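Canvas totes: how I finally got on top of the pile

I own too many canvas bags. Every book sale and farm stand in Fraser seems to hand them out, and for years mine lived in a heap behind the pantry door (you had to shove it closed with a hip). Last February I dumped the whole lot out and started over, and I'm still pretty pleased with myself!

First thing, lay the bag flat on a table and get the opening wide apart before you do anything else. Crumbs and onion skins hide in the bottom corners, so I reach in, push the corners out and shake it over the sink. Bags with a different fabric on the side get a gentle tug there too – mine always bunch up along that seam.

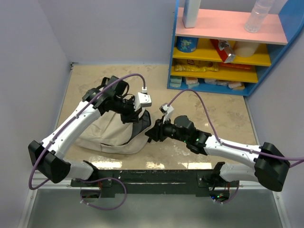
Francine Poirier wrote in that she never folds hers at all, she rolls them from the bottom up and tucks the handles in last, and 12 of them fit in one shoebox. I tried it with the thin ones and it works great. The heavy canvas just springs open again, so those I fold in thirds and stand up in a drawer like file folders.

For washing, I go cold and inside out, then hang them by the bottom hem so the handles don't stretch. Grease spots get a dab of dish soap the night before. And put two back in the car as soon as they're dry!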